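Tirley Home Forum > Cleaning and Tidying > Odds and ends

Thread: Do clear trays work for the small stuff, and has my table had it?

Marrowfat
Wednesday, December 3, 2025
Evening all. Two questions in one, sorry, but they're both on the same table so it seemed daft to start two threads.

I've been going through the drawer in the hall. You know the one. Batteries, fuses, a tape measure that doesn't go back in, keys to houses we moved out of years ago. I've got as far as chucking the obvious rubbish and now I'm left with the things we do use but can never find, and I'm trying to give each lot a home. My plan is shallow clear plastic trays, one per category, sitting in the drawer so you can see straight away what's in them. First tray is "things you need when the power goes or the heating plays up", so the little torch and the remote for the heater.

The second question is the table. It's a white one, a Rosta, bought in October of last year second hand from a couple in Durkus Road, and it was lovely when we got it. It has since been used for potting up, bike bits, homework and everything else, and I've let it go. There's a big brown mark at the front that I'd love to be rid of before family descend on us. Washing up liquid and a sponge did nothing at all.
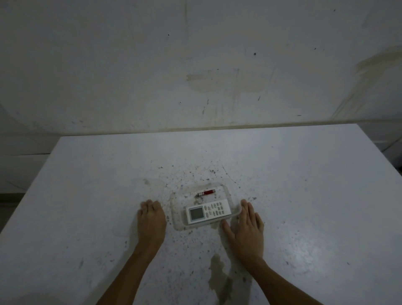
Tray number one, on the table in question. Brown mark at the front, the rest is general grot.

So: are open trays a good idea or will I end up with a drawer full of trays full of junk? And what would you use on the mark? I don't want to take the finish off.

pegbasket
Oh I love a drawer sort out! Trays are the way to go, I did our kitchen ones in the spring and I still open them just to look. Clear is good as well, you can see if something's rolled to the back.

On the mark, try bicarb made into a paste with a drop of water, leave it ten minutes or so and wipe off with a damp cloth. Got a tea ring off my worktop that had been there since we moved in. Don't scrub it, just let it sit.

Lintel_Lou
I'd be careful with bicarb on a matt white top. It's a mild abrasive and on a matt surface you can end up with a shiny patch exactly where you rubbed, and that you will never get out. I did it to a bedside table and I've had a lamp standing on the evidence ever since.

What's the top made of, Marrowfat? Painted, laminate, something else? It makes a big difference.

Marrowfat
No idea, I'm afraid. The couple who sold it didn't say and there's no label underneath, I've been under with a torch. (The torch in the tray, as it happens. Found it first go, so the system's working already.) It feels smooth, and it doesn't feel like paint, but I wouldn't put money on it.

oldstopcock
If you don't know what it is, start with the gentlest thing and work up. Warm water and a proper microfibre cloth, wrung out. Then a bit of white vinegar in water. Then and only then anything gritty. And hoover the crumbs off before you start or you'll be rubbing them in, there's a fair bit of grit on there from what I can see.

The brown looks like something wet has dried there. If it's hard water with a bit of soil in it, the vinegar will do a lot of the work for you. Lay a cloth soaked in it over the mark and go and have a cup of tea.

pegbasket
See I'd say vinegar is more of a risk than bicarb! It's acid. My sister-in-law took the shine off a whole hearth with it.

oldstopcock
Was the hearth marble?

pegbasket
It was marble yes

oldstopcock
Well then.

Nine_Acre
Coming in on the tray question as I've got views. I had open trays for years and what happened every time was that the drawer got slammed and everything hopped over into next door's tray. A shallow tray and a round torch are a bad combination, it'll be off like a marble. I've gone over to little boxes with lids now and haven't looked back. Ours are stacked two high, labelled on the short end so you can read them from above.

Is that a lid lying on the left there, behind your hand? I can just about make out something see-through. If the tray came with one I'd use it.

Marrowfat
Good eyes! Yes, they come with lids, that could well be one there. I was planning not to bother with them as I thought if there's a lid to take off, the rest of this household will not put it back on, and then I'll have loose lids in the drawer as well as everything else. They were sold as a pack, trays and lids together, 23 quid from Osei on the high street, so I've got plenty to play with.

Lintel_Lou
I'm with you on lids. We had lidded boxes and my lot would put the thing ON the lid. Every time. A lid is one step too many for a teenager.

Nine_Acre
Then the problem is the teenager, Lou.

Lintel_Lou
Not disputing that, but I can't take him back to the shop and I can take the lids off.

crumbtray79
Could you put something grippy in the bottom? I cut up that rubbery mesh stuff you get for under rugs and lined all mine. Costs next to nothing and stops the sliding about. You do lose a bit of the see-through but only from underneath and who's looking at it from underneath.

Also please take the batteries out of the remote if it's going away till next winter! I've just thrown out a perfectly good remote for our fan because the batteries leaked all over the contacts. Green fluff everywhere. I tape the batteries to the back so they don't wander off.

Marrowfat
That's a very good shout, thank you. It's in use at the moment, but come spring I'll do just that. Same for the torch, I suppose? It's only a dinky one, red, on a key ring. It used to live on the shed keys until it wore a hole in my coat pocket.

crumbtray79
Same for the torch, yes, unless it's the sort with the tiny button cells, in which case make sure they're kept well out of reach of any little ones. You said family are coming. I'd not leave it in an open tray at toddler height.

Marrowfat
Ooh, hadn't thought of that. There's a two year old in the party. Right, that tray goes on the top shelf for Christmas, and perhaps it can have its lid on. Nine_Acre may have half a point.

Nine_Acre
I'll take half.

tilly_from_tirley
Can I be the awkward one and ask why the torch and the heater remote are together? In our house the remote has to be next to the heater or there's a row. I tried grouping by "what sort of thing is it" and it was useless, no one could work out my thinking. What worked was putting things where we stand when we want them. So the torch is by the back door, on a hook, by its ring. Remote has a stick-on holder on the wall. The drawer is now half empty and I've got my stamps and my good scissors in it.

Marrowfat
I see what you mean and I partly agree, but we've tried having the remote by the heater and it goes down the side of the sofa within the hour. At least if it's in the hall somebody has to walk there to get it. I might try a holder on the wall though — is it the sticky pads or screws?

tilly_from_tirley
Sticky pads. They've held all year on ordinary emulsion. Wipe the wall first and press it for a good half minute.

oldstopcock
And they'll take the emulsion with them when they come off. Screws every time.

tilly_from_tirley
They won't be coming off, will they!

Marrowfat
Update on the table as a few of you asked by message. I did as oldstopcock said, hoovered first, then warm water and microfibre. That shifted most of the grey smudges and the little specks, which I'm slightly embarrassed about as it means it was just dirt. The brown mark went paler but it's still there. Then I tested weak vinegar on a corner at the back, left it, wiped it, no change to the finish that I could see. Cloth went on the mark itself for twenty minutes. It's taken out most of the middle and left a sort of outline, like a map.

I'm tempted by pegbasket's bicarb for the outline. Talk me out of it?

Lintel_Lou
Consider yourself talked out of it. Do the vinegar again. It often takes two or three goes, and dry it properly in between or you'll get a new ring from the old one.

pegbasket
Do the bicarb! Just on the underside of the table first to see if it goes shiny. If it doesn't then crack on.

oldstopcock
The underside won't be the same finish. Use the back corner again.

crumbtray79
Or get a nice table runner and leave it alone till January. I've got a scorch mark under mine that's been through three Christmases.

Marrowfat
Second go of vinegar tonight, then. If there's still an outline by the weekend I'll try a pea-sized bit of bicarb on the back corner, and pegbasket and Lou can fight it out. Crumbtray, what size runner do I want for a table that seats six?

crumbtray79
Long enough to hang over a bit at each end. Measure the table first, I didn't and mine stops short like a pair of trousers.

Marrowfat
With the tape measure that doesn't go back in. Will do.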